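What the Water Leaves Behind

Turn on a kitchen tap in Clorkley and fill a glass. Hold it up to the window and there is nothing to see. Leave it on the sill for a few days until the water has gone and there will be a white ring near the bottom that does not come off with a fingernail. People who grew up in the town know the ring well. People who move in from Trisumstead, on the other side of the moor, tend to ring their landlord.

The two towns share a bus route and a hospital, but they do not share water. Trisumstead is supplied from a reservoir high on the peat. Rain runs off the moor, picks up very little on the way, and arrives soft and faintly brown before treatment. Clorkley takes its water from boreholes sunk into chalk. That water fell as rain too, a long time ago, and has spent the years since working its way down through cracks in the rock. It dissolves a small amount of the chalk as it goes, and the dissolved part comes out of the tap with it.

Hardness is simply a measure of that dissolved rock, mostly calcium with some magnesium. It does no harm to drink. In Clorkley it is part of the taste, and a good number of residents say that water anywhere else seems thin. What it does do is settle. Heat the water and some of the calcium turns back into a solid, on the element of the kettle, on the inside of the boiler, in the holes of the shower head. Let it dry and the same thing happens more slowly on glass, tiles and taps.

The town's older trades grew up around this. There was a laundry by the canal until the 1970s, and it ran on rainwater. The building still stands, converted into flats, and the lead-lined tanks that collected from its roof were left in place when the work was done because they were too heavy to take out. Soap was the reason for them. True soap reacts with hard water to make a grey scum, and until enough soap has gone in to use up all the calcium there is no lather at all. A laundry on borehole water would have spent a good part of its income on soap that washed nothing. Modern detergents got round the problem, and the rainwater tanks were disconnected soon afterwards.

Dyeing went the other way. A small works on the Trisumstead road moved across the moor entirely, to be nearer soft water, and its name is now known in Clorkley only from a street sign. Brewing stayed. Hard water suits some kinds of pale beer, and the brewery on Bakemeck Hill, which closed and then reopened on a smaller scale, still draws from its own well. The well is 40 metres deep. Visitors on the Saturday tour used to be given a glass of the water before the beer, and most of them left it half full.

Inside the house, the damage is slow and the cost is spread out, so it rarely gets much attention. A kettle gets noisier. A shower begins to spray sideways. A washing machine takes longer to heat. The plumbers in the town can tell the age of a hot water cylinder by tapping it, and one with a heavy layer of scale gives a dull knock where a new one rings. Cylinders are often replaced after seven years or so on the Clorkley side, and the same models go on far longer in Trisumstead.

Water softeners are the usual answer. The common type holds a tank of resin beads which take the calcium out and put sodium in. When the beads are full they are rinsed with salt water and start again. The unit sits under the sink or in the garage, and a family will carry in a block of salt every few weeks. Most households that fit one keep a separate tap of unsoftened water for drinking and cooking. Demand in the town has risen since new houses began going up beyond the ring road, and Krajčí, a family firm with a shop near the station, now sells as many softeners as it does boilers. The shop has a length of old hot water pipe on its counter, sawn through to show the bore, which has closed up to the width of a pencil. It has sold a lot of softeners.

The alternative is to live with it, and most of Clorkley does. The town's habits are not written down anywhere but they are fairly consistent. Kettles are emptied at night. Shower heads are unscrewed in January and left in a bowl of white vinegar until the fizzing stops. Citric acid is bought by the bag from the hardware stall in the market, which gets through more of it than any other powder it stocks. Bath toys go in with the vinegar. Car owners wash in the shade, where the water has time to be dried off. 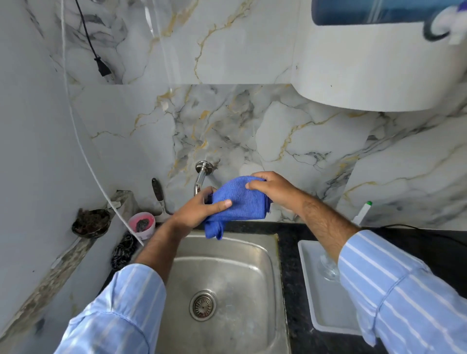
Drying is the habit that matters most, and it is the one newcomers take longest to pick up. Scale on a surface only forms when water is left to evaporate, so a sink that is wiped down after use will stay clear for years on water that would mark it within a day. The cloth is more important than the cleaner. An old cotton tea towel moves the water about and leaves a film, and most people have changed over to microfibre, such as the ribbed blue cloth being wrung out over a stainless steel sink in the photograph. It wants a firm twist with both hands before it goes anywhere near the metal. A cloth that is still full of tap water simply puts down a thinner layer of the same chalk. Fabric conditioner ruins the fibres, and the cloths should be washed without it.

Stainless steel takes this treatment well. Black composite sinks, which came into fashion a few years ago, show every drop, and the kitchen showrooms on the Trisumstead side sell far more of them. Vinegar is safe on steel if it is rinsed off afterwards. It should be kept away from marble, limestone and any worktop with a limestone content, all of which are made of much the same stuff as the scale and dissolve just as readily. It should never be mixed with bleach.

There has been talk over the years of softening the whole supply before it leaves the pumping station. A scheme was costed when the second borehole was opened, and it would have served 3,000 homes in its first stage. The plan was dropped. Part of the difficulty was the price, and part was the pipes themselves. Many of the service pipes in the oldest streets are lead, and a thin coat of scale on the inside keeps the water from touching the metal. Take the hardness out suddenly and that coat may begin to thin. The lead is being replaced a street at a time, and the question may come back when the work is finished.

In the meantime the two towns carry on with their separate water. Hairdressers in Clorkley use a clarifying shampoo as a matter of course. Tea is a continuing argument. Hard water makes a darker cup with a skin on top, which clings to the side of the mug in a brown line, and the café at the Clorkley end of the bus route filters its water to avoid it. The café at the Trisumstead end does not need to. Both use the same tea, bought from the same wholesaler, and regular passengers will say firmly which of them makes it properly.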